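Grouping Local News by Story: Report on the Tadik Project
Chantal Morin, Web Media course, Flermont

1. Purpose

Tadik is a small news aggregator that I made for the town of Hulville. It reads the feeds of local sites and puts together the articles which tell the same story. Readers can also vote for a story, but in this report I write mostly about the grouping. 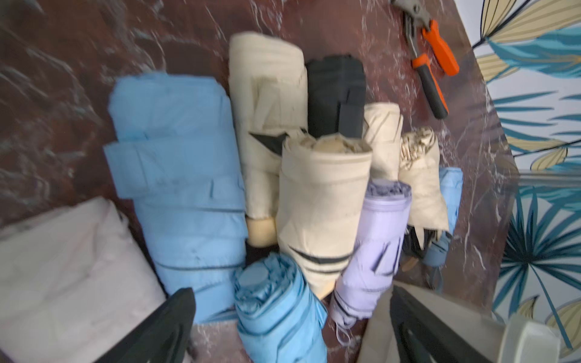 The first version compared only the words of the headlines. I collected 1543 articles in December, and after removing exact copies there remained 609. Headlines are short, so the program often joined articles that had only one strong word in common. A shop notice about folded umbrellas, like the sky-blue one with a strap across its middle, went into the same group as a storm warning. A person sees immediately that these are different matters.

2. Second version

I then added the first 200 words of each article to the comparison. I also gave less weight to words that appear on almost every site, for example the name of the town.
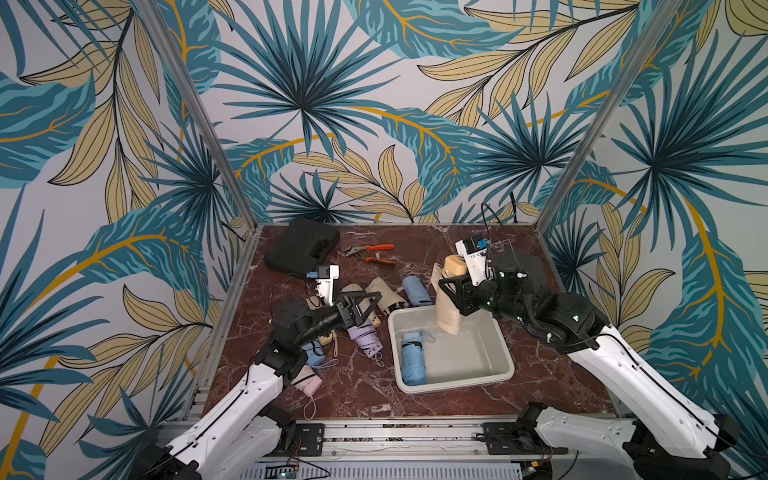 With this change the groups became smaller and easier to read. I checked 37 of them by hand. Most were correct, but long sports reports were still mixed together, and I did not find a good rule for them.

3. Remaining work

The voting page is slow when many stories are open. I would like to compare Tadik with Luik, the aggregator from last year's class, which sorts by time only.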